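Moving a small office off shared admin passwords – where to start?
Forum: Small Business Security
Started by quollbyte, 9 September 2023

quollbyte
I look after IT for an accounting practice with 72 staff over two offices. Not my whole job, I also do the phones and the building access. We've just been through the renewal for our cyber cover and the insurer's form asked whether every privileged account is tied to a named person. The answer is no. We have one domain admin login that four of us know, a shared login for the backup console, and a shared login for the document system, Skovance, which the supplier set up that way years ago.

I've been given until March to fix it. I've looked at Hinow as a vault because our reseller carries it. Quote came back at $59 per admin user per month, which the partners didn't love. What did others do first? Vault, or separate accounts?

tarn_mitchell
Separate accounts. Everyone with admin rights gets two: a normal one for email and browsing, and a second one that can't receive mail. It costs nothing and you can do it this week. Then change the old domain admin password, write it down, seal it and put it in the safe.

Vault comes later, if at all.

pelham_ops
Disagree with the order. If you split the accounts first with nowhere to keep the passwords, they end up in browsers and spreadsheets. I've cleaned up after this twice. Get the vault in, even a cheap one, then split.

tarn_mitchell
They're already in spreadsheets. Four people know the password now and one of them will have it in a text file. Splitting the accounts at least means the logs say who did what.

quollbyte
It is in a spreadsheet, yes. Password protected, and the password is the name of the street.

Tomoyo Sakai
I did this at a freight company a bit bigger than yours. Before either of those, make a list of what uses the shared account without a person behind it. We changed the domain admin password one afternoon and the scanners stopped saving, the payroll export stopped, and a script that copied invoices to the warehouse failed quietly for 20 days before anyone rang.

Filter the sign-in logs on the domain controller for that account and leave it collecting for at least a full month so you get the end-of-month jobs. We had 421 distinct combinations of machine and service in ours. Most were rubbish, old mapped drives and so on, but a handful would have hurt.

quollbyte
Thanks, that's useful. I know the scanners use it. I hadn't thought about payroll. The logs only go back a few days at the moment so I'll increase the size tonight and let it run.

Any thoughts on the supplier login for Skovance? They dial in with it whenever we raise a ticket and I've got no idea how many of their people have it.

pelham_ops
Disable it and enable it per ticket. They'll grumble. When they ring, you turn it on, and it goes off again at the end of the day. Put it in the contract at the next renewal so it isn't a favour.

If they say the product needs a permanently enabled admin account, ask for that in writing. Ours changed their mind once we asked.

driftwood_kev
We do the same with our Twal support account. I wrote a scheduled task that disables it at six every evening whether or not anyone remembered. Works fine. One catch, make sure your task isn't running as the account you're disabling. Ask me how I know.

tarn_mitchell
Agree with pelham on that one. Also put multi-factor on it and keep the token on your side of the fence.

pelham_ops
On multi-factor generally, I'd go hardware keys for the admin accounts and not the phone app. People approve prompts without reading them.

tarn_mitchell
For four admins, sure. For all the staff I'd stay with the app and number matching. Keys get left at home and then you're the one issuing temporary bypasses at eight in the morning, and a bypass that never gets removed is worse than the prompt.

driftwood_kev
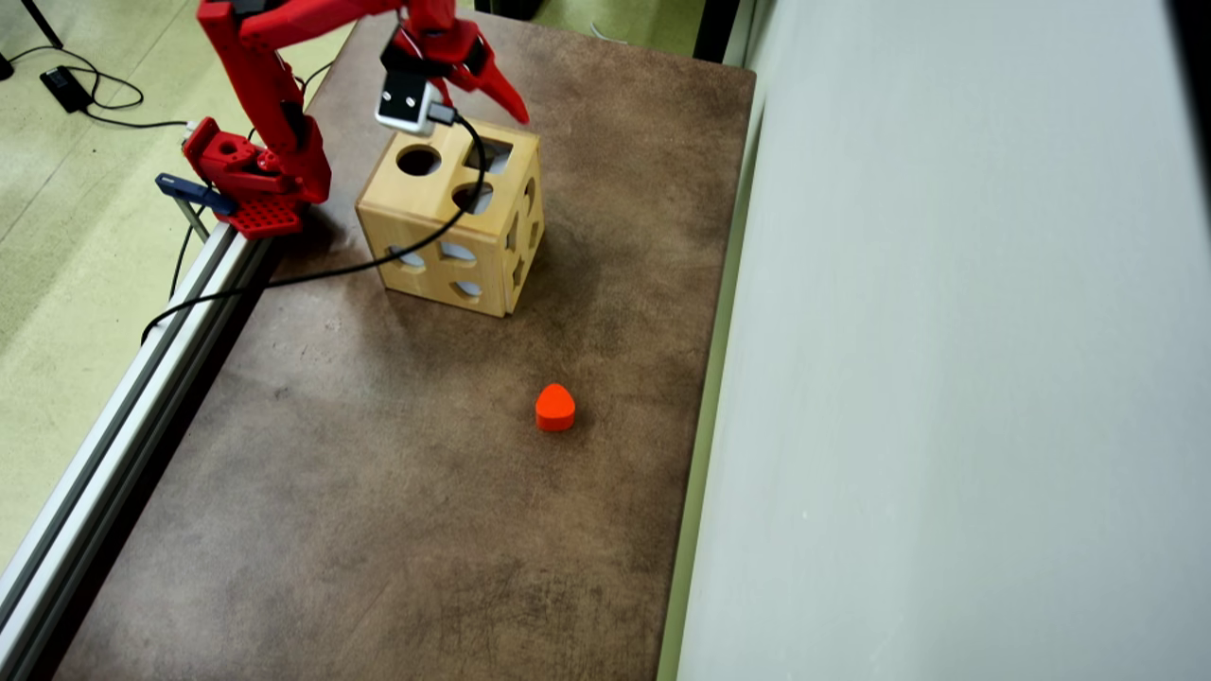
Service accounts are the bit I'd spend the time on. Give each job its own account, deny interactive login, and grant it the one folder or database it needs. The way I put it to our managers was one of those wooden shape-sorter cubes: each account should be cut to go through its own hole and no other, and a shared domain admin is a cube with the lid off. They got it faster than they got my diagram. For the passwords use managed service accounts where the software supports them, so the domain rotates them for you.

quollbyte
I might borrow that for the partners. Does the managed account type work with older scanners?

driftwood_kev
No. The scanners will need an ordinary account with a long password and write access to the scan folder only. Block it from logging on anywhere else.

Tomoyo Sakai
Also check whether your insurer wants evidence or just a tick. Ours asked for an export of privileged group membership and a dated procedure for leavers. Easier to keep those as you go than to rebuild them the week the form is due.

pelham_ops
And if Hinow is too dear, have a look at Drindar. Fewer features and the reporting is clunky, but it does check-out and rotation, and that's most of what you need with four admins. I still say vault before you split.

tarn_mitchell
And I still say after.

quollbyte
Plan for now is logs for a month, then split the four of us, then the Skovance login. I'll get a price on Drindar while the logs are collecting. Will post back when I've got the list.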